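Home Features House Kitchen Outdoors Letters Subscribe

The Marks We Leave

Feb 14, 2019

My mother believed that a house should look as if the people in it had just stepped out and would not be coming back. She owned white chairs. She owned a white telephone. When I visited as an adult I used to stand in her front hall with my hands held slightly away from my sides, like a surgeon.

I have gone the other way, mostly through lack of effort. In January I spent a wet week counting the smudges, streaks, scuffs and specks in my own home in Hadthorpe, having promised this magazine a piece on stains and having assumed it would take an afternoon. I stopped at 328. I hadn't done the stairs.

There is a vocabulary to this, and it took me half the week to get it straight. A stain has gone into the thing. A smudge is sitting on top of it. A scuff is where some of the thing has left, or where some of another thing has arrived, and you often can't tell which until you have scrubbed at it for ten minutes and made a new mark of your own. A speck is whatever you notice when guests are already on the porch.

White is where all of it gets found out. We buy white because it looks clean, and it does look clean, in the sense that anything that isn't clean on it can be seen from the next room. Brown is the worst of the visitors. A green mark on white tells you there has been a marker pen. A red one you can usually trace to dinner. Brown won't testify. It could be tea or rust or chocolate or the bottom of a flowerpot, and you are down on your knees with your reading glasses on, considering whether to sniff it. 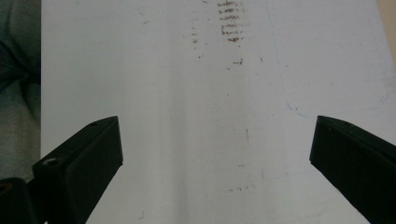
Brown on white: short streaks, a few specks and a smudge.

What strikes me about marks like these is how organized they are. You would think dirt would land any old way, but it likes a row. It stacks up in little dashes, one over another, as though it were keeping a tally, and then it wanders off into specks when it loses interest. I have a patch by my back door that does the same, and I have wiped it often enough that I now think of it as a recurring character.

I took my findings to Ffion Ruddock, who taught upholstery repair for years and now restores painted furniture in a garage behind her house. She has strong views on wiping. Most of the damage she sees was done by people cleaning. They spot a mark the size of a lentil, go at it with whatever is under the sink, and end up with a clean circle the size of a dinner plate in the middle of what they had believed, until that moment, to be a white door.

"Then they have to do the whole door," she said. "And then the door makes the wall look bad. I've known it go all the way up to the attic."

Her own method is dull enough that I trust it. Dry cloth first. Then a damp one, with plain water. Then a drop of dish soap. Then you go and have lunch. If you come back from lunch and you still mind, you may try something stronger in a corner that doesn't show, and if you don't mind, you have saved yourself a Saturday. She put the number of marks that survive to the after-lunch stage at 5 in 200, though I got the feeling she was rounding in favor of lunch.

I bought a tub of Skerkiva paste anyway. It cost more than the chair I wanted to use it on. It smells of oranges and ambition, and it took the brown ring off my kitchen windowsill along with a fair amount of the windowsill.

Color is the coward's way out, and I recommend it. My late conversion is to blue. Put a strong, plain blue in a room and the eye just goes to it and sits down. It will have scuffs on it, same as everything else you own, but you have to get quite close before you find them, and by then you're close enough that other people will wonder what you are doing.
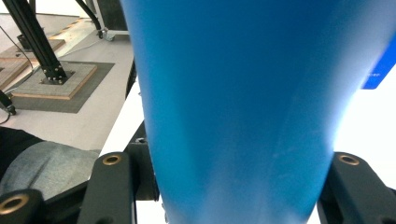

Light matters, too, and it matters more than soap. A smooth blue surface with the sun on one side of it is practically two colors, deep on the dark side and bleached almost to nothing on the bright one, and in the bleached part you could hide a great deal. Curves help. A flat thing gives a mark nowhere to go. On something that tapers or bends, the shine slides about as you walk past, and half the flaws turn out to be reflections, or at least can be described that way to your mother.

Cledwyn Gwynne disagrees with all this. Cledwyn ran the paint counter at Bowen for most of his working life and has the patience of someone who has mixed the same gray four times for the same couple. His position is that people who choose a color to hide the dirt always choose the wrong dirt. They paint for mud and get dust. Navy shows lint. Dark brown, bought specially by families with dogs, shows the dog.

He also told me that the best-selling white at his counter, out of 75 on the card, was called Clikarley. He thought it had something to do with the name. Customers would hold it next to the others, frown for a while, and take it home. Many were back inside the week for a second can, this time for touching up.

"Touching up never matches," he said. "I did tell them. I sold it to them, but I told them."

I asked what he had in his own kitchen. He said wood paneling, put in by the last owner, and that he hadn't washed it since the move, and that it looked better every year.

I came home and did the dry cloth, then the damp cloth, and then I had lunch. It was soup, tomato, eaten standing up near the back door. I have added one to the count.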